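Netar low cabinet, two doors, light wood finish

I bought this in June for a small office that needed closed storage and had no wall space left for shelves. It came flat in one box and took me 46 minutes to put together alone. I compared it with the Curnex, which cost $100 more and had the same depth.

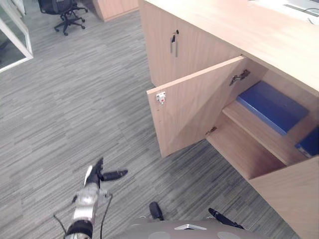
Assembly was easy apart from the hinges. The screws are soft, so use a hand driver. My doors needed two rounds of adjusting before they lined up. The bar handle is slim and silver, with a small lock next to it that takes a key, and I leave the key in during the day. A door opened all the way takes up a fair bit of floor, so measure first if your desk is close. The pale finish shows coffee rings but they wipe off with a damp cloth.

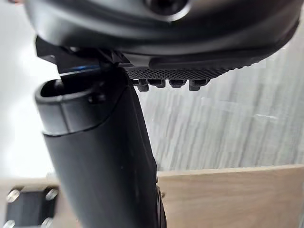

Shelves are the weak point. Mine hold binders fine, but a full row of paper reams made one sag after 20 days. I moved the paper to the bottom and it has been fine. One shelf pin was missing and Netar mailed another within the week.

Four stars. I would buy it again at this price.

Jovita Tlapale, Arnmont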